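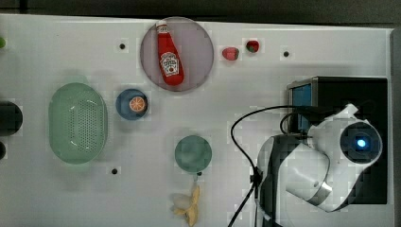

Praller 12-Piece Everyday Plate Set: Review After a Year

Rating: 4 out of 5
Price paid: $99

I bought the Praller set last October to replace a box of stoneware that had been chipping since the day we moved in. We are a family of four with two kids under eight, and most of our plates get dropped at some point. I wanted something light that could go in the dishwasher every night.

What you get

The box has four dinner plates, four salad plates and four bowls. They are plastic, fairly thick, with a matte finish on the bottom and a smooth top. Ours are the gray ones. The dinner plates are flat with a raised rim, and the rim is high enough to keep peas and rice from going over the side. The bowls are deep enough for cereal but small for soup. My husband uses a mixing bowl for chili now.

No cups, no lids. Praller sells lids for the bowls separately and I haven't tried them.

Daily use

They stack well and the whole set takes up half the shelf space the stoneware did. My younger one can carry his own plate to the sink, which he could not do before. They don't get hot in the microwave the way the stoneware did, but check the label before you do this, because the salad plates in my set are marked microwave safe and the dinner plates are not. I missed that for a month. One dinner plate has a slight warp from it and rocks on the table.

Cutting is the weak spot. A butter knife is fine. A steak knife leaves marks you can feel with a fingernail, and after a year the two plates the adults use most are scratched all over the middle. If you eat a lot of meat on the bone, keep a couple of ceramic plates around for that.

Stains

Ketchup rinses off if you get to it that evening. Tomato sauce left overnight leaves an orange tint, and curry is worse. Baking soda paste took most of the orange out. The turmeric stain in one bowl is still there and I have stopped trying.

The dishwasher has not hurt them. I run them on the top rack, no heated dry. They do come out with water sitting in the foot ring, so I tip them before putting them away.

Compared with the Hatotico

My neighbor Pierina Villa has the Hatotico set, and we ate off it a good part of the summer. It's the heavier of the two and feels nicer in the hand. Her plates have fewer knife marks, but one cracked when it fell on the patio. None of mine has cracked, and mine have hit a tile floor plenty of times. Hers also has a wide flat rim that takes up room in the dishwasher.

Customer service

One bowl came with a rough edge. I emailed Praller with a photo and got a reply from Settimio Serra the next morning. The new bowl arrived within 12 days and they didn't want the old one back. I sanded it down and the dog has it.

Would I buy it again

Yes, for the kids. For a household of adults I would spend more and get ceramic. The salad plates are the best thing in the box, and I wish they were sold on their own.

Update: the scratched plates are still in use. I bought two plain white ceramic ones for steak nights.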